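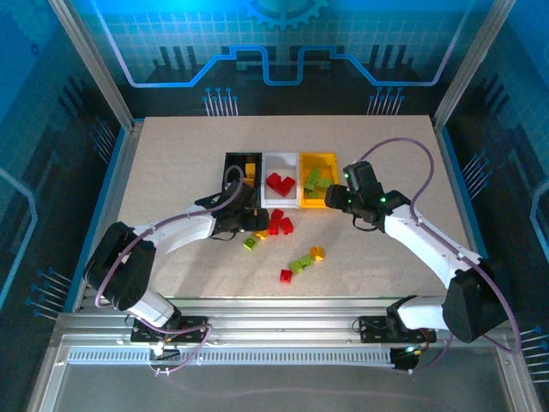
Our project was a short documentary of 2 rooms and the people who work between them, made for the course in nonfiction film. The title is Bunano, after the street where the building is. I was responsible for camera and color, and Henrique Frade directed and made the sound. Most of the difficulties of this report come from color. One of our backgrounds was three blue walls with circuit-board graphics, with two white robot arms over a beige surface, and with automatic white balance the beige went to orange while the white parts became a little blue. After the first test we fixed the white balance by hand for every setup and wrote the value in the log.

## Equipment

We borrowed one camera body from the school, two prime lenses and a small Bosman light panel. The panel could be dimmed, but under the half position it made a visible flicker at our shutter speed. We kept it always above half and moved it farther away, or put diffusion paper in front. The tripod head was old and did not pan smoothly, so the film has almost no pans. I think now that the film is better for this, but it was not our first idea.

For sound we used one lavalier and one short shotgun microphone. Henrique recorded both on separate tracks, and in the edit we used the lavalier for nearly all the interviews. The shotgun heard too much of the ventilation.

## Shooting

The school rules allowed us to be in the building only on Wednesday, from the morning until the evening cleaning. We divided each visit in the same way: interviews before lunch, details and wide shots after. This order was good for the people, who were less tired, but bad for the light, because the window in the corridor changed very much between 11 and 2 p.m. In two interviews you can see the face become brighter in the middle of an answer. We could correct one of them. The other we covered with cutaways.

At the end we had 199 clips. I had expected fewer, and the naming system I made in the beginning (day, room, number) was too simple. It did not say who was speaking. Henrique watched everything again and added the names by hand, which took him most of a weekend.

## Editing and color

We edited in Sudilix, the program that the school has on all its machines. The first assembly was far too long, and our teacher asked us to choose one question for the film. We chose this one: how does a person learn a job that did not exist when she was at school? Everything that did not touch the question went out, also a scene in the kitchen that I liked very much.

The final timeline has 80 cuts. For the color I made one base correction for each room and then worked only on skin. Blue light from a background comes easily onto the side of a face, and I reduced it with a soft mask instead of changing the whole image — this was slower, but the walls kept their real color.

## Costs

The school lent us the camera, and we paid only for transport, batteries, a hard disk and the rent of the second lens from Erside. The lens came back to them one day late and they charged one more day.

## What we would change

- Write the speaker's name in the log while shooting.
- Test the light panel before the first interview.
- Cover the corridor window, or film there only in the morning.
- Record two minutes of room tone in each room. We forgot it in one, and Henrique had to build it from pauses between answers.

The film was shown to the class in February, with English subtitles. Two subtitles came too late and are corrected in the version delivered with this report.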